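Two-arm robot at the packing table: what happens with the people who worked there?

Posted by pelmet_83 in Work and Small Business

Our repair shop wants to put a robot with two arms for sorting returned phones and small parts into trays. Now four of us do this by hand. The manager says no one will lose the job, but he can not tell me what I will do all day. Is there somebody who passed through this already?

Socorro Mamani
We started in January at Fasholm, so I can tell what changed for me.

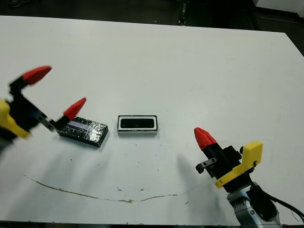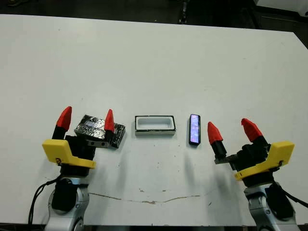
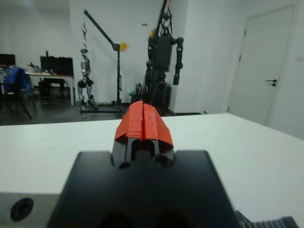 Socorro Mamani
Returns sorter, now cell operator
Member, 42 answers

Before, I sorted with my hands the whole shift. Now I prepare the table, watch two arms, and write down each piece that was placed wrong. My back is better. My eyes are more tired, and I talk less with my colleagues, which I did not expect. Ask your manager three things in writing: who is trained first, if the pay stays the same during training, and who may stop the machine. With us everybody may stop it, and this was important for the older workers. Also ask for a real chair.

trikley_lane
They told us the same at my old place. Get it on paper.

Berkthorpe Bob
Depends on the country. In our warehouse two persons moved to the front desk and they like it. One left.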